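Household Tips: Getting a Home Through an Election

11/10/2021

Ballville votes again in June, which means that from next week the average hallway will take in more paper than a small library. We've done this page for four campaigns now. What follows is how to keep a house running while people who want to run the country put things through your door.

Leaflets first. Keep a shallow box under the letterbox and empty it when it's full, and not before, or you'll spend the spring bending down. Last time I weighed ours out of spite and then stacked it, and the stack was higher than the bin. Uncoated leaflets shred well and can go in the compost with the potato peelings. The glossy ones belong in the recycling, whatever they promise about the environment. Anything with a plastic window wants the window torn out first.

A folded manifesto is the right thickness for a wobbly table. Three pages under the short leg, tape round the edge, done. Use the spending plans, they compress least.

Window posters leave marks. Tape that has had a few weeks of sun on it goes brittle and stays behind when the paper comes off. Warm it with a hairdryer on low, roll it up with your thumb, then wipe the rest with a drop of cooking oil on kitchen roll. Wash the oil off with hot water and washing-up liquid. If you're in a mixed household, agree on the windows beforehand. Ours has been divided front and back since the bypass referendum and the peace has more or less held.

For rosettes and badges: pin through a seam and never through the knit itself. A pin in a jumper makes a hole, the hole makes a ladder, and the candidate will not be round to darn it. Sticky badges must come off before the wash. If one has been through already, put the garment in the freezer for an hour and pick the glue off while it's stiff.

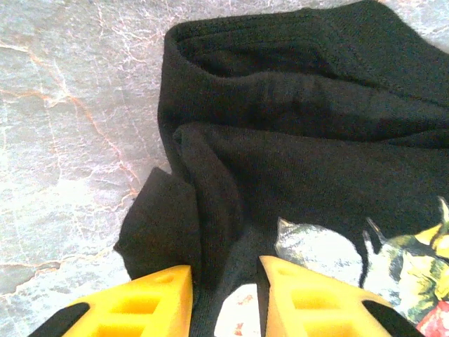
Shboul wrote in to object to the whole section, on the grounds that anybody who wears a candidate's sticker deserves the glue, and that a voter's clothes ought to be as private as the ballot. There's a case for that. I'd only say that the sticker is usually applied by someone else, on the doorstep, while you are holding a saucepan.

Which brings us to canvassers. They come at teatime. I've tried moving tea and they moved too. Turn the hob down before you open the door, since the answer to "have you got a minute" has never yet taken a minute. Rice can be rescued with the lid on and the heat off. Fried eggs can't, so if there's an election on, poach them or have beans.

Garden boards are a bigger job. The stakes go in easily and come out hard, especially if it's been dry. Water the ground the night before, then twist and pull. Don't rock them, or you'll snap the point off and find it with the mower. The stakes are decent timber and will do a row of peas. Corrugated plastic boards make good shed shelving liners and can be cut with a bread knife (an old one). Turn the face inwards unless you want to be reminded of him each time you fetch the trowel.

Results night needs food that can be eaten in despair. We do a tray of sausages, a large pot of soup and something with cheese on it. Soup is the steady performer. In the last count the Adell ward was settled by 1,677 votes to 1,640, and they went through the lot again to be sure, and the soup was still hot enough at the end of it. Sausages want 180 degrees and turning once. Put a cloth over the arm of the good chair before the first declaration, as people gesture with mustard.

Red wine on the carpet: blot, cold water, blot, and keep your foot off it. Rubbing in salt while shouting at the television has been tested here and doesn't help.

Afterwards, have a clear-out. Take down the posters, including the losing ones - those more than the others, if you want to go on speaking to next door. Peel the fridge magnet off and see if it holds anything. The Fidudex polling people gave us a pen last time for answering more than 50 questions, and it still writes, so I can't say we got nothing out of it.

Keep the box under the letterbox, though. The council elections use the same door.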